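Automated computer disassembly and servicing

Automated computer disassembly and servicing is the use of robots to open, take apart, repair or refit desktop computers and similar equipment. It covers bench work that is otherwise done by hand in repair shops, refurbishing plants and recycling yards: removing memory modules, unplugging cables, taking out drives and power supplies, and putting replacement parts in. As of the most recent published trials, machines can do single steps of this work under set conditions. No system in regular commercial use services a mixed stream of old computers from start to finish.

Background

Assembly of electronics has been automated in part for decades. New parts arrive in known positions and face a known way, and the product is designed with the line in mind. Servicing has none of these advantages. A used computer may have been altered by its owner, screws may be missing or stripped, and cables are rarely routed the same way twice. Dust and bent sheet metal add to the variation.

Early systems relied on fixed programs and dedicated tools for one model of machine. The Nivgate cell, built for a leasing company's returns department, handled a single office tower and was retired when that model went out of circulation. Later work moved toward general-purpose arms with two-finger grippers, guided by cameras and trained on recordings of people doing the task.

Typical workspace

Most research setups place the computer on its side on a slotted metal table, with the side panel already off. Two arms are common, so that one can hold a cable or latch while the other pulls. Small parts such as memory modules are usually presented in a printed fixture, which gives the gripper a known place to pick up from or set down on. Fixed cameras give an overall view, and a camera at the wrist shows the area near the fingers.

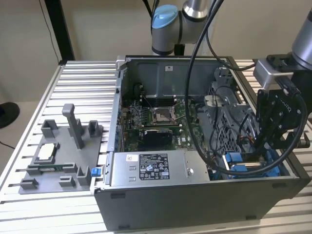

Desktop tower on a slotted table, with a fixture plate to the left and two robot arms.

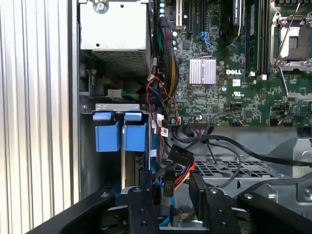 Interior of an open desktop computer from the wrist camera, with the gripper fingers at the bottom.

Tasks and current ability

Memory modules. Seating a module calls for alignment along the full length of the slot and a firm, even push. Force sensing has made this one of the more dependable steps. In a trial by the Vorkix group, 68 of 100 insertions were completed without help. Most of the failures were modules that went in at one end only.

Drives. Tool-free latches, often made of colored plastic, are easy for a camera to find and can be squeezed by parallel fingers. Sliding the drive out is harder, as the cables behind it must be freed first.

Cables and connectors. Cables remain the main obstacle. They bend, hide one another and spring back when released. SATA plugs with a locking tab must be pressed and pulled at the same moment, in a space with little room for fingers of any kind. Norbert Zelenák's survey of the field lists 311 recorded failures and assigns more of them to cables than to any other cause.

Screws. Powered drivers mounted on an arm work well on clean, visible screws. Worn heads and screws set deep in the case are normally left to a human worker.

Power supplies. Removal combines several of the steps above - screws, a bundle of cables and a heavy box that has to be tilted to clear the case. Published attempts are few.

Speed and cost

Robots are slower than trained technicians at nearly every step. Puspita Chin, in a study of the Oletti refurbishing line, found that a technician could swap a memory module and close the case before the robot had finished its approach. The study noted that the robot could be left running overnight, but that a person had to clear jams before work could continue. Grippers, sensors and repair of damaged boards made up a large share of the running costs.

Shredding is the main alternative for equipment at the end of its life. It is cheap and fast, but it destroys parts that could be used again.

Mixed lines

Several plants divide the work between people and machines. At Nägeli, workers open the cases and cut loose any tangled wiring, and 2 robot stations then remove memory and drives. Units that a station cannot finish are sent back to the bench by conveyor. The same arrangement has been proposed for laptops, where glued batteries and thin ribbon cables have so far kept the work manual.

See also

Bin picking
Cable routing
Electronic waste
Force control
Remanufacturing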